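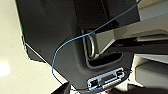 Gripper at the metal loop, with the blue cable across the panel, at Trimier's test bench.

I spent a morning at Trimier last week watching a robot go near a piece of grey plastic, and I came away with a head full of rules. Good ones, mostly! The company has put out its first house rules for robots that handle panels with cables and connectors on them, and they're letting other shops copy the thing for free.

The document is called the Bundolis notes (after the street the old workshop was on, I'm told) and it runs to 16 pages. I read it on the train home. It's written in plain language, it has a decent index, and whoever did the drawings deserves a raise.

The part everyone was talking about over coffee is the cable rule. Before any arm moves in on a panel, the person running the job has to write down whether each cable is clipped, tied or loose. A loose one gets a "keep clear" zone of 80 millimetres unless the task is to handle that very cable, and if the arm has to cross the zone it drops to its slow speed. You can get an exemption, but somebody has to sign for it by name and the signature only lasts one shift.

Teun Hermans wrote most of that section and he's been grumbling about cables for years, by his own account. "People plan for the part they want to grab," he told me. "Then they forget the cord lying next to it." He'd like to see the same wording picked up in a proper national standard one day, though he reckons that's a long way off and he wasn't going to guess at a year.

A few other bits I liked:

Metal loops, handles and latches now get their own approach sheet. It has to say which side the fingers come in from, how hard they may pull, and what the arm does if it misses. The old habit was to let it try again straight away. Under the new rules it backs off first and a person has a look before the second go.

Network ports and other open connectors are treated as fragile, full stop. No leaning on them, no using the metal surround as a place to rest a finger, and no brushing past if there's a way around. I asked if that was a bit fussy and got a very firm "no" from three people at once.

Camera views from the wrist have to be kept for 300 days. That one got some pushback from Trekier, the other firm in the trial, who thought it was a lot of storage for a small outfit. They've agreed to it for now and it'll be looked at again in May.

Not everything is settled. The force limits are still marked as a draft, and the training chapter is pretty thin — half a page, with a note saying more is coming. I'd have liked more on what a new operator should be able to do before being left on their own with an arm. Teun agreed with me there, and said the chapter is next on his list once the force numbers are done.

The two firms have logged nearly 1,000 practice runs under the rules so far. I asked whether it slows the work down and the answer was yes, a bit, mainly in the paperwork at the start. The approach sheets can be reused, so the second job on the same kind of panel goes quicker.

If you run a shop and want a copy, ask at Trimier's front counter or send them a note. Comments are open until the May review and they do want to hear from smaller places, especially if the cable rule won't work in your set-up. I'm going back for the review and I'll write it up for you then.

Posted 2022-01-27

Shares 16 | Comments 4

Contact the newsroom | © 2022 All rights reserved | Back to top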